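Search notebook
Search

Bitero bench notes — gripper comparison, kitchen rig
May 24, 2019
0 shares — 2 comments

Carried on with the comparison of the Lemness two-finger against the older Besnard two-finger. Same arm, same flange, same controller build as last time. The only thing swapped is the gripper and its adapter ring. Osian wants a recommendation before the Cestolcombe order goes out, so these notes are longer than usual.

Setup

Tool center point redone for both grippers. The Lemness sits lower on the adapter than the drawing says. I measured it twice with the height gauge and got a 2 mm difference from the drawing both times. Entered the measured value. The old TCP file is still on the controller under the Besnard name, do not load it by mistake. I did load it by mistake once and the approach to the sink came out short.

Payload set for each gripper separately. The arm complained of a torque deviation at first power-up with the Lemness, cleared after I corrected the center of mass. Ran the payload check again afterward, no warning.

Speed limited to the teaching value for everything over the sink. Fingers opened to full stroke before each descent. Fingertip pads are the stock rubber on both, wiped with alcohol before the first run.

Faucet task

Task is the same as in the earlier notes: come down over the sink, close on the faucet, turn it, let go, back off to the hover pose. A run counts only if the faucet reaches the commanded angle and the arm does not fault.

Besnard: 33 runs, 7 failures. Most of the failures are the same thing. The fingers close slightly off center, one pad touches first, and the arm gets pushed sideways until the force limit trips. Lowering the closing speed helps, but then the cycle gets slow enough that Osian's script times out waiting for the grip signal. Timeout is set in the script, not on the controller. Left it alone for now so the two sets can be compared.

Lemness: 33 runs, 2 failures. Both failures came right after I re-taught the hover pose by hand, so I think the pose was bad and the gripper is fine. Did not throw them out of the count. The fingers on this one have some give in the linkage and seem to center themselves. That same give shows up as play when turning: the wrist gets to its angle before the faucet does. Added a small over-rotation in the program. It works, but the value was found by trial and I would not trust it on a stiffer faucet.

Hover pose for the Lemness is worth writing down properly. Too high and the camera estimate of the faucet drifts by the time the fingers arrive. Too low and the fingers can catch on the way in when the base estimate is off. Settled on a height just clear of the top of the faucet. Saved as hover_B.

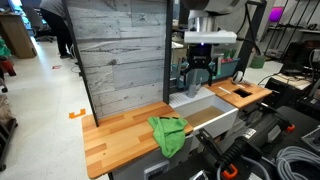 Gripper at hover_B over the faucet, arm stopped.

Cloth task

Only had time for the Lemness. Pick the towel from the counter edge, lift, lay it back down. 16 runs. The grip itself is no trouble if the fingers come in across a fold. Coming in along a fold, the pads slide over the cloth and close on air, and the controller still reports a grip because the width threshold is set too low. Raised the threshold. False grips stopped, but now a single thin layer is reported as a miss. There may not be one value that covers both. Noémie Pichon suggests reading motor current along with width. The Lemness driver gives current on the same register block, so it should be a small change.

Cable

Cable run on the arm needs work. With the wrist turned past the taught range the gripper cable goes tight at the connector. Added slack and one more strap. Check the strap before anyone runs the full wrist sweep.

Where this leaves things

Leaning toward the Lemness for the sink work. Reservations are the play in the linkage and the driver, which drops its connection if the controller is restarted first. Power order for now: gripper supply, wait for the ready signal, then the controller. Written on tape on the controller door as well.

To do

— Besnard on the cloth, same 16 runs
— re-teach hover_B from the camera pose, compare with the hand-taught one
— width plus current check in the grip routine (Noémie)
— raise the script timeout and rerun the Besnard at low closing speed (Osian)
— ask Lemness for the corrected adapter drawing

Comments (2)

Osian Nicholas
The timeout is a plain constant near the top of the script, change it if you get there before me. I would like the slow Besnard numbers before we rule it out, we already have spare fingers for that one.

Noémie Pichon
Current reading works on the bench supply. It is noisy while the fingers are still moving, so sample after the stop flag. I will merge it once you have finished the Besnard cloth runs, otherwise the two sets won't match.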